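Essam Zaki et l'eau des fontaines

Essam Zaki me reçoit dans sa cuisine, à Denen, et avant même que j'aie enlevé mon manteau il m'a servi deux verres. « Goûtez celui de gauche d'abord. Prenez votre temps ! » Le premier vient du robinet, le second de la source d'Antwi, à une demi-heure de marche. Je m'attendais à ne rien sentir et je me trompais complètement : la seconde est ronde, presque sucrée, avec un arrière-goût de pierre qui reste longtemps.

Ancien professeur de chimie au lycée, Zaki parcourt les collines depuis sa retraite pour retrouver les fontaines oubliées du canton. Il en a inscrit 40 dans ses carnets, dont certaines ne figuraient plus sur aucune carte. « Les gens croient que l'eau, c'est l'eau. Mais sur un même versant, vous passez du calcaire au grès et tout change, le goût, le savon qui mousse ou pas, la couleur du thé. Le thé surtout ! Ma mère aurait fait le tour du village pour ne pas le préparer avec l'eau de la place. » 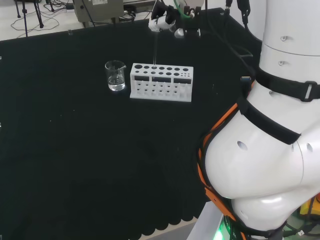

Sa méthode a peu varié. Il arrive tôt, laisse couler, remplit deux bouteilles, note le temps qu'il fait et le nom des propriétaires quand il les trouve. Puis il s'assoit. « Il y a toujours quelqu'un qui finit par passer et qui me raconte quelque chose. La moitié de mes carnets, ce sont des histoires de lavoir. » Il m'en lit une, celle de deux sœurs brouillées qui venaient rincer leur linge à des heures différentes et se laissaient des messages sous une pierre. Je lui en ai demandé une autre, puis encore une autre, et le café a refroidi.

La dureté de l'eau le passionne autant que les sœurs fâchées. À Antwi, l'eau sort très douce. À la fontaine du bas, elle est si chargée que les bouilloires blanchissent en un mois. « J'ai une voisine qui ne jure que par celle-là pour ses lentilles. Je lui ai expliqué que le calcaire les empêchait de cuire. Elle m'a répondu que les miennes étaient de la bouillie. »

C'est Arvo Kemppainen, tailleur de pierre, qui l'accompagne le plus souvent. Je l'ai eu au téléphone le soir même. « Essam regarde l'eau, moi je regarde la cuve », résume-t-il. Il a remonté l'été dernier la margelle de la Flisari, effondrée sous les ronces. Un bloc de 500 kilos à déplacer, à deux, avec un palan -- et une journée entière du mois d'août pour y arriver. « On était morts. Et puis l'eau est revenue dans le bassin et on est restés là comme des gamins. »

Les deux amis préparent maintenant un sentier qui reliera 20 fontaines, avec un point haut à 840 mètres d'où l'on voit toute la vallée. Les panneaux sont écrits, il reste à convaincre un propriétaire. Zaki y croit dur comme fer. « Il a goûté l'eau de son propre pré pour la première fois il y a quinze jours. Il m'a redemandé un verre. »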